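Home | Guides | News | Contact

How to ask a government agency for its records

Last updated: November

Writing to an agency for its files sounds daunting (I put off my first request for months!), but it's mostly a matter of patience and a decent cup of tea at the kitchen table.

1. Pick the right office
Have a look at each agency's register before you write. When I was after the Toris surveillance contracts I wrote to two wrong departments first, and both were perfectly lovely about it.

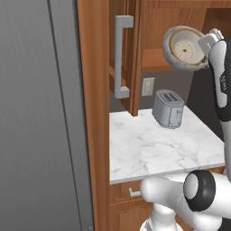 2. Keep it narrow
Ask for one subject and one stretch of time. My first go at the Lepik inquiry papers would have covered 1,000 pages, so I trimmed it to the minister's briefing notes and got 300, which was still plenty for a weekend.

3. Follow up kindly
Put a reminder in your calendar for day 60 and ring if you've heard nothing. Have your reference number handy, and if they refuse, ask for the refusal in writing, with the section of the Act they're relying on. You'll want that for your review, believe me.

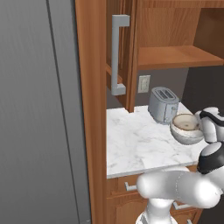
Kitchen with tall wooden side panel and cabinets

Contact Stultari | Copyright Stultari | Back to top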